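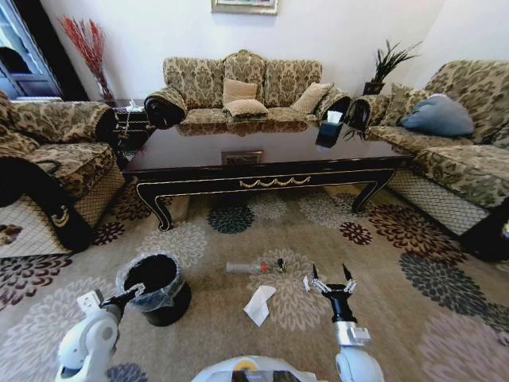

Home > Venues > Bashir Picture House > Pre-screening inspection

Pre-screening safety inspection, form 2251
Applies to: main auditorium, projection box, foyer
Interval: before the first Sunday matinee of each month, and after any work by an outside contractor
Status key: P = pass, F = fail, A = advisory, N/A = not applicable

This is the March return. Comments carried over from the February form are marked (c/o). An item marked F must be cleared before doors open. An item marked A may run until the next inspection.

1. Means of escape

1.1 Final exit doors open fully and without a key. P
1.2 Panic bars return to the rest position after use. A
Comment: Left-hand bar on the car park door is slow to return. Lubricated, and slightly better afterwards. Replacement bar on order.
1.3 Gangways clear for their full width. P
1.4 Exit route outside the building clear to the pavement. P
Comment: Poster cases from the old foyer display had been stacked beside the bin store. Moved before the inspection was completed.
1.5 Seats at gangway ends tip up unaided. F, cleared
Comment: Row F, end seat, spring detached. Seat taken out of the booking plan, base removed and fixings capped.

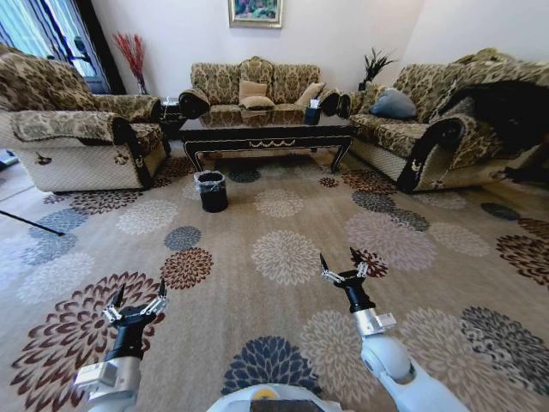

Seating in a U shape around a dark coffee table, with a patterned area rug.

2. Lighting

2.1 Emergency fittings light on test. P
Comment: All 13 fittings lit. Full-duration discharge test is on a separate sheet.
2.2 Exit signs lit and visible from every row with house lights down. P
2.3 Step lights working. A (c/o)
Comment: Third step on the right aisle flickers when the dimmer is below the interval setting. The fault follows the dimmer channel and stays when the lamp is changed. Spare channel available if it gets worse during the month.
2.4 House lights can be raised from the box and from the rear of the auditorium. P

3. Projection box

3.1 Extract fan running before the projector is struck. P
3.2 Projector lamp within its working hours. P
Comment: Mokero unit reads 2073 hours. Check again before the double bill, as the two features and trailers will be run without a full cool-down between them.
3.3 Projector stand secure, feet locked. P
Comment: Basideck stand re-levelled after the lens was refitted. Witness marks added to all feet – please do not adjust without noting it here.
3.4 Portable equipment on correct fuses. F, cleared
Comment: Rewind bench lamp had a 13 A fuse fitted. Changed to 3 A. Bench still used for the archive reels, so the lamp stays on the portable equipment list.
3.5 Extinguisher in place, pin and seal intact. P
3.6 Port glass clean and undamaged. P

4. Sound and screen

4.1 Screen frame fixings tight. P
4.2 Stage speakers secured against tipping. P
4.3 Surround speaker brackets checked by hand. A
Comment: Rear left bracket turns a little on its upper bolt. Safety bond sound. To be tightened when the tower is next out; it should not be reached from a ladder across the seats.
4.4 Masking motor stops at both limits. P
Comment: Travel tested in both ratios. The wide setting overshoots slightly, with no contact with the side drapes.
4.5 Announcement microphone cuts the film soundtrack. P

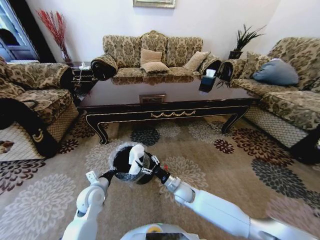
5. Foyer and kiosk

5.1 Popcorn machine clean, kettle thermostat working. P
5.2 Floor mats flat at the entrance. A
Comment: Front edge of the outer mat is lifting. Taped for now.
5.3 Queue barriers can be moved by one person. P
5.4 Ticket system restores the seat count after a power cut. P
Comment: Tested on Momov with the mains off at the wall. Count restored on restart, though the last sale had to be printed again.

6. Carried forward to the April form

1.2 panic bar, 2.3 step light, 4.3 speaker bracket, 5.2 entrance mat. Seat in row F stays off sale until the new base is fitted. Completed form to be filed in the box office folder, copy to the projection log.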